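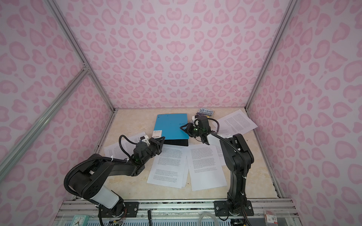
分类：直线加速 > 指数组与自报成绩组 > 技术讨论

打印本页 | 用电子邮件发送本帖

主题：密度海拔换算到自报成绩，偏差一直是同一个方向

大缸体老陈
车的情况先列出来。455立方英寸大缸体，铸铁缸盖，单四腔化油器，三速自动变速箱，Wuler的变矩器，后桥4.10，连人过磅2964磅。记录仪是Wi的老款，只接了发动机转速、传动轴转速和一路空燃比。

平时在Murnholm跑，海边，密度海拔接近零。上个月去了一趟Jonstead，赛道方公布的密度海拔是3000英尺。两边的数据如下，都是去掉打滑和收油的趟次以后取的中位数：

Murnholm：60英尺1.58，四分之一英里11.50
Jonstead：60英尺1.59，四分之一英里11.76

我用的换算方法是最常见的那种，空气密度比开立方，去除成绩。3000英尺对应的密度比取0.915，开立方是0.971，11.50除以0.971得到11.84。实际跑出来11.76，快了八百分秒，淘汰赛第一轮就冲破自报成绩出局。

之前在别的高海拔场地也是同样的方向，换算值总比实际慢。想问的是，公式本身有问题，还是我的气象数据有问题？

回复 #1
后桥速比
先看60英尺。按你的公式，1.58应该变成1.627，你实际是1.59。光这一段就差了将近四百分秒，你总共才差八百分秒。

起步这一段受轮胎附着力限制，不受功率限制。发动机少掉百分之八的扭矩，轮胎原来就吃不下那么多，所以60英尺基本不变。立方根公式的前提是全程功率受限，用在起步段上不成立。

把两段拆开算：11.50减1.58等于9.92，除以0.971得10.22，再加实测的1.59，是11.81。剩下的误差五百分秒。

回复 #2
大缸体老陈
拆开算这个思路我接受。但我的车60英尺跑1.58，不算打滑得厉害的车，记录仪上传动轴转速曲线在前30英尺没有尖峰。这样也算附着力受限？

回复 #3
后桥速比
没有尖峰说明没有失控打滑，不说明没有滑移。直纹胎的最大抓地力本来就在有一定滑移率的时候出现。把传动轴转速换算成轮速，再和60英尺的平均速度对一下就知道了。

回复 #4
手摇百叶窗
不同意一楼的说法。60英尺没怎么变，和附着力关系不大，主要是变矩器。

变矩器的失速转速大致跟输入扭矩的平方根走。扭矩剩0.915，平方根是0.957。假如他在海边失速5000转，到Jonstead就是4780转。大缸体的扭矩曲线在这一段通常很平，掉两百来转，扭矩几乎不损失，扭矩放大比也不变。他的车起步扭矩是少了，可是换成高转小缸体，同样掉这两百转会正好掉到扭矩曲线的坡下面，60英尺会慢很多。我自己的小缸体上高原，60英尺要慢五百分秒，胎比他的还窄。如果按附着力受限来解释，我的车应该更不变才对。

回复 #5
后桥速比
扭矩平坦只能解释转速变化没有带来额外损失，解释不了那百分之八去了哪里。百分之八是密度直接扣掉的，和曲线形状无关。轮上驱动力少了百分之八，60英尺时间如果受驱动力限制，应该按平方根变，1.58要变成1.65。他是1.59。这百分之八要么在附着力上限以上，要么凭空消失了。

你的小缸体慢五百分秒，说明你的车起步是动力受限。胎窄不等于附着力先到极限，要看重量、前后配重和一档总速比。

回复 #6
手摇百叶窗
平方根的前提是恒定驱动力，起步段变矩器的放大比是从最大值一路往下掉的，不恒定。不过你说的百分之八去向这一点我没有好的解释，先保留。

老陈把起步前两脚刹车拉到多少转也说一下。如果两地都是用起步限速器卡在同一个转速，低于失速，那么松开的瞬间两地条件是一样的。

回复 #7
大缸体老陈
起步限速器两地都没有动，卡在3200转。失速没有专门测过，看记录仪，松开后的瞬间转速Murnholm是5050，Jonstead是4870。

回复 #8
手摇百叶窗
5050到4870，比值0.964，反推扭矩比是0.93，比0.915高一点。读数的采样率是多少？老款Wi如果设在每秒10个点，那个瞬间值不可靠，180转的差里面可能有一半是采样误差。

回复 #9
大缸体老陈
查了设置，确实是每秒10个点。改成100的话内存只够录三趟，我一直懒得每趟下数据。

回复 #10
潮湿空气
前面都在讨论机械部分，气象部分没有人碰。剩下的五百分秒里有一部分是湿度。

密度海拔用的是湿空气总密度。水蒸气的分子量比干空气小，所以湿度高的时候总密度下降，密度海拔会升高，这部分赛道公布的数字里已经包含了。但是发动机的功率看的是干空气的量。水蒸气占掉的体积是完整占掉的，在总密度里却只体现了其中的0.378。

按海边的条件估一下。气温63华氏度，饱和水汽压大约20百帕，相对湿度八成就是16百帕，占大气压的百分之一点六。总密度只因此下降百分之零点六，干空气下降百分之一点六，中间有百分之一的功率损失没有出现在密度海拔里。

Jonstead那边一般干燥得多，这一项小。所以你拿Murnholm的11.50做基准，基准本身就偏慢，换算到高海拔自然也偏慢。方向和你的偏差一致。

老陈把两地的温度和相对湿度贴上来就能算。

回复 #11
大缸体老陈
Murnholm那天63华氏度，湿度81%，我自己的手持气象仪。Jonstead那天77华氏度，湿度25%，气压是赛道的站压，930百帕。手持仪那天电池没电，所以Jonstead的都是塔上抄的。

回复 #12
潮湿空气
77华氏度饱和水汽压31.7百帕，乘0.25是7.9，除以930是百分之0.85。没有计入密度海拔的部分是它的0.622倍，百分之0.53。

Murnholm同样算，百分之0.98左右。两地相差百分之0.45的功率，开立方折算到四分之一英里，0.0015乘以11.8，不到两百分秒。

比我预想的小。五百分秒里解释了不到两百分秒，还剩三百分秒。

回复 #13
后桥速比
剩下的是风阻。立方根公式把功率变化算进去了，没有把空气稀薄以后阻力变小算进去。老陈的车尾速多少？

回复 #14
大缸体老陈
Murnholm 117.2英里，Jonstead 115.1英里。

回复 #15
后桥速比
117.2乘0.971是113.8，实测115.1，高出一英里多。后半程快过公式，和风阻变小是相符的。老式车身迎风面积大，在一百英里以上风阻吃掉的功率不是小数，密度少百分之八，这部分也跟着少百分之八。

所以公式没有错，是把它当成了精确公式。它本来就是给全程功率受限、忽略风阻的理想车用的。

回复 #16
手摇百叶窗
尾速差一英里多也可以是别的原因，比如混合气。他没有说换没换量孔。

化油器在3000英尺不换量孔会偏浓。如果他在海边本来就偏稀，到了高原反而落到合适的空燃比，功率损失就小于百分之八。他有一路空燃比，看一下就行，不需要拿风阻来猜。

回复 #17
大缸体老陈
量孔没换。空燃比全油门平均值，Murnholm 13.1，Jonstead 12.6。

回复 #18
手摇百叶窗
13.1对铸铁缸盖大缸体来说偏稀，12.6基本就在最大扭矩附近。你在Murnholm丢掉的功率可能有百分之一。这和湿度是同一个方向的偏差，而且更便宜就能改。先把海边的主量孔前后各加大两号，再看11.50还是不是11.50。

回复 #19
后桥速比
最大扭矩附近的空燃比曲线很平，12.6到13.1之间有没有百分之一，我持怀疑态度。另外那一路传感器装在哪里？装在集管末端的话，重叠角大的凸轮会把新鲜空气带过去，低转速读数偏稀。

回复 #20
大缸体老陈
在集管收口后面四英寸，凸轮重叠角不小。不过取的是5500转以上的平均值。

回复 #21
后桥速比
5500以上影响不大，可以用。

回复 #22
Tae-yang Seol
我在Jonstead跑了很多年，说两件和公式无关的事。

第一，塔上的气象站装在控制塔屋顶，沥青屋面，下午的读数比发车区偏高。温度偏高，密度海拔就偏高，你拿去换算，结果就偏慢。我自己对比过，太阳直晒的时候能差出几百英尺。按3%每千英尺的功率折算，三百英尺就是百分之0.9的功率，四分之一英里三百分秒。你们前面算剩下的正好也是三百分秒，我不是说一定就是这个，但是手持仪没电的情况下，这一项的不确定度比湿度、风阻、空燃比都大。

第二，Jonstead的左道前半段去年重铺过混凝土，右道没有。老陈的1.59如果大部分是左道跑的，和Murnholm就不是同等附着条件。

手持仪要放在阴影里，离地至少一米，等读数稳定再记，不要放在拖车的铝地板上。

回复 #23
大缸体老陈
翻了成绩单，六趟里有五趟是左道。这一点确实没有考虑。

回复 #24
后桥速比
那60英尺的对比要打折扣。五趟左道一趟右道，取中位数等于就是左道。右道那一趟是多少？

回复 #25
大缸体老陈
1.62。只有一趟，前面还有一辆车漏了点水，拖了一会儿才轮到我，胎温可能也低了。

回复 #26
手摇百叶窗
1.62对公式给的1.627。一趟说明不了什么，但是附着力受限的说法至少没有原来那么稳了。

回复 #27
后桥速比
附着力变好成绩变快，附着力变差成绩变慢，这恰恰是附着力受限。如果是动力受限，换道不该有三百分秒的差别。

回复 #28
手摇百叶窗
胎温和等待时间都变了，你只挑了路面一项。变速箱油温呢？等得久油温会降，变矩器的损失也变。

回复 #29
潮湿空气
两位可以停一下，一趟数据两边都能解释。

给老陈的建议是不要再从海平面基准往上推了。把两个场地分开建表，每个场地用自己的实测数据拟合一条线，横轴用干空气密度，纵轴用60英尺之后的时间，不要用总成绩。15趟左右就能看出斜率。60英尺单独记，按赛道分左右道，不做气象修正。

15趟改成固定数目也行，关键是温度要有跨度，早上和下午都要有。全部在同一个下午跑的，点再多也只是一团。

回复 #30
大缸体老陈
表的格式我在做。列目前定的是：趟次、左右道、60英尺、330英尺、八分之一英里、四分之一英里、尾速、温度、湿度、站压、空燃比、变速箱油温、油量。燃油我每趟补到同一刻度，这一列可能会去掉。

回复 #31
潮湿空气
加一列风。顺风逆风对你这种车身的影响比湿度大。手持仪有风杯的话记沿赛道方向的分量，正值逆风。站压一定要确认是站压，不是修正到海平面的气压，很多手机软件给的是后者，在Jonstead会差出八十多百帕，算出来的密度完全不能用。

回复 #32
大缸体老陈
塔上抄的930应该是站压，数值上对得上海拔。风列加了。

回复 #33
后桥速比
Wi的采样改成每秒100点，三趟下一次数据。没有传动轴的高采样数据，我们上面关于60英尺的争论没法有结果。另外在前轮上加一路轮速，和传动轴一比，滑移率直接就出来了，一个霍尔传感器加一个四齿触发盘，不贵。

回复 #34
手摇百叶窗
前轮轮速同意。起步抬头高的车前轮离地那一段读数无效，他1.58的车会抬几英寸，要注意把那段剔掉。

回复 #35
大缸体老陈
前轮离地到大概20英尺落下，后面应该能用。触发盘打算装在前刹车盘的帽上，位置够。量孔也会先在Murnholm加大两号试，试完再动别的，不然又混在一起。六月Jonstead有一场，报了名，手持仪换新电池带过去，跑完把表贴在这里。

回复 #36
Tae-yang Seol
六月我也在。到了先去塔下面把你的仪器和屋顶的读数对一次，中午对一次，下午再对一次，三组写进表里。

回复 #37
大缸体老陈
好，加一页。

打印本页 | 用电子邮件发送本帖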